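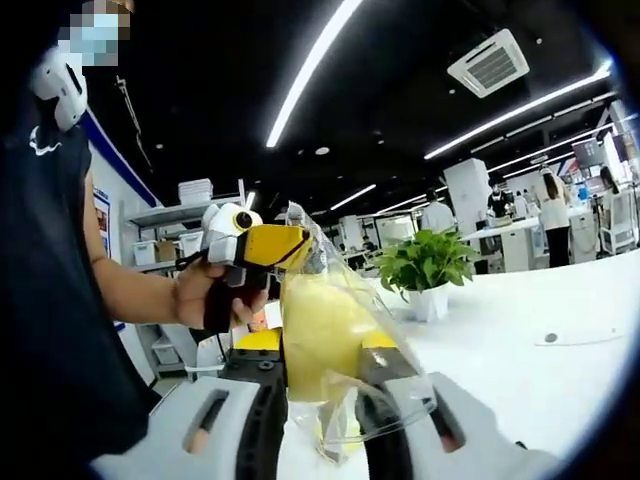 Elvira Benavides says the bag ban never reached her kitchen. She shops at the Bedoya market, pays for the paper carrier at the register, gets home, unpacks. Bread in plastic. Grapes in plastic. Four peppers in plastic that she could have picked loose if there had been any loose. "So what did we ban," she says. "The handles?"

Fair question. Clavau dropped checkout bags two years ago, in February, and the town was pretty pleased with itself. Posters in the library. A song at the grade school. Then the thin stuff kept coming anyway — produce bags, bread sleeves, the crackly film around a six pack of socks.

Most of it can't go in the blue bin. People put it in the blue bin. At the sorting plant out past Goline the film wraps itself around the rollers and the whole line stops so somebody can climb in with a box knife. The plant logged 538 stops last year. I stood through one at 6 in the morning. Loud, then very quiet, then a lot of swearing.

Consuelo Lozano runs the early shift there and has opinions. Bagged recycling drives her up the wall. Folks tie up their cans in a nice clean sack, mean well, and the sack goes to landfill unopend if the belt is moving fast. "Dump it loose," she says. "Take your bag back inside. Use it again tomorrow."

Which is more or less what my grandmother did. Washed them, hung them on the faucet, swore a good bread bag was worth three boxes of the store kind. We laughed at her. I have a drawer now.

The store drop-off is the other option, in theory. Zikach, the grocery on the east side, keeps a bin by the carts. Clean and dry film only, no crumbs, no tape, no receipts stuck inside. They shipped 2647 pounds of it last year to a company that presses it into deck boards. Sounds like a lot. Lift one bag and then think how many that is.

I asked for a look in the bin. Manager said sure. Coffee cups, half a sandwich, a kid's mitten. Good film under that, plenty of it, but a wet load gets turned away and then it's trash like the rest.

Some shoppers have gone the mesh route. Zikach sells a set for $59, a frankly nutty price, and Bedoya has cotton ones up front for a lot less. Scales at both stores will subtract the weight if you ask. You do have to ask. The line behind you will sigh.

Benavides tried the cotton kind. Lettuce went limp in to days, she says, so back to plastic for greens, rinsed and turned inside out over a wooden spoon. Onions and potatoes went in a bowl on the counter with no bag at all.

The council takes up produce bags next. Bread is staying out of it for now — the bakers showed up to the last meeting, all of them, with rolls.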